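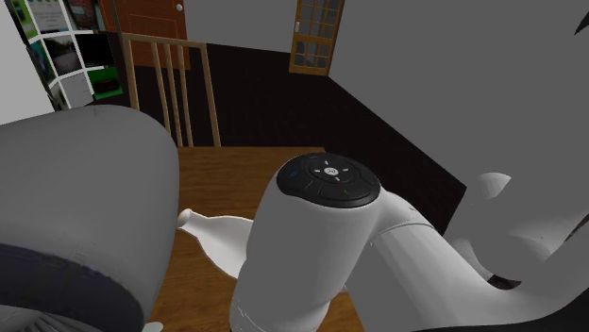
Simulated demonstrations: where the tabletop set stands

The tabletop manipulation set at Prerkthorpe moved to its second collection phase in September. This item covers what has changed for people who record, what has changed for people who train on the output, and what is still open. Questions about the rendering side go to Teresa Buckley. Questions about labels and file layout go to Zerrin Avcı.

Phase one was recorded with a single arm in a bare room with one table. Policies trained on it did well in that room and poorly anywhere else. Phase two puts the same arm into furnished rooms with chairs, doors and wall pictures behind the work area. Room layout, wall color, floor and table surface are drawn from a pool at the start of each episode and held fixed until it ends. The task objects are drawn separately, so a given bottle or bowl can turn up in any room.

The set currently holds 300 accepted episodes. Another 41 are waiting for review, most of them recorded before the new checks went in, and they will be read against the old rules. No episode will be counted under both.

Each episode is driven by an operator at a Leung hand controller. Two views are stored: one from a fixed point in the room and one from the wrist, looking along the fingers. Joint positions, finger opening and commanded pose are logged at the same rate as the images. We dropped the separate depth channel after phase one. It can be rendered again from the saved state by anyone who needs it, and leaving it out makes the archive much easier to copy.

The wrist view has taken the most work. During an approach the object tends to fill it, and the contact point may sit behind the object or right at the fingertips, with a few pixels to go on. Thin parts are the worst case.
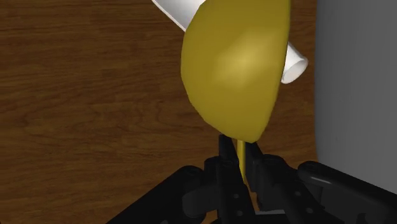 For grasps on a rim, a handle or any other narrow section, operators are now asked to stop for a short hold once the fingers have closed. The hold gives the labeling script a stable stretch in which to mark contact, and it separates the close from the lift in the log. In phase one these two steps often ran together. The trained policy learned to begin lifting while the fingers were still moving, and it dropped plates and bowls at a rate we could not tune away.

Labels are produced in two passes. The first is automatic and reads contact directly from the simulator. The second is done by a person, who sees only the images and writes one line of plain text for the episode, such as "pick up the bowl by its edge." The text pass is kept blind to the simulator state on purpose. When the two passes disagree on which object was handled, the episode goes back to the queue. So far 23 have gone back, and in nearly all of them two objects were touching or overlapping in the wrist view at the moment of the grasp.

Failed attempts are kept. An operator who misses a grasp should open the fingers, back off and try again within the same episode, without resetting. Recoveries are scarce in the set and useful for training. The only episodes to discard at the controller are those in which the physics clearly goes wrong, for example an object sinking into the table or jumping away from a light touch. Please write the object name in the discard note. Collision shapes for several of the rounder items are coarse, and the notes are how we find out which ones need to be rebuilt.

Changes to the files are small. The episode header now carries the room identifier and the object list. Finger opening is stored in meters; it was a fraction of full travel before, and loaders written for phase one will read it wrong without raising an error. Zerrin has put a converter in the shared tools folder under the name Prerkex. It runs on old and new files and leaves the new ones alone.

Two items remain open. Lighting is still the same in every room apart from wall color, and Teresa is testing a version with a movable lamp. We also have no agreed split for evaluation. The proposal from the Plarnolcombe group is to hold out whole rooms. The other option is to hold out objects, which is closer to what the policy will meet in use but leaves few bowls and cups for training. Comments on either should reach Zerrin by Sunday.

Controller slots for the coming weeks are on the usual sign-up sheet. New operators need one supervised session before recording alone, and episodes from that session are not added to the set.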